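Emovent open day, Thu 20 February

I went to Emovent's open day expecting a sales talk and got one, 38 slides long. The pitch is that a machine can learn to handle shopping if people first do the handling for it, over and over, with a gripper in each hand. Huenchumán is their name for the collection project. The target is 200 examples per task, and when I asked why 200, I was told it was a good start.

The demonstration itself was better than the slides. Handling a bottle with two fingers per hand is awkward, and I liked that they let us see it at close range. Still, a clear plastic bottle with a red label is one bottle. I wanted to hear about dented ones, and got a polite answer about later phases.

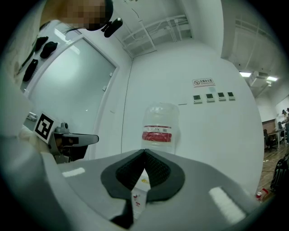
What they would not say

They quote 63 finished tasks. Finished by people, that is — the learned system was not shown running on any of them. I asked twice how many recordings get thrown out and heard "very few" both times, with no number.

Drestier, the labeling tool, got 9 minutes at the end and crashed once. The guide restarted it and carried on.

Would I go again? They plan another day in April, at the Emcombe site. If the machine does the work itself — yes. For more slides, no.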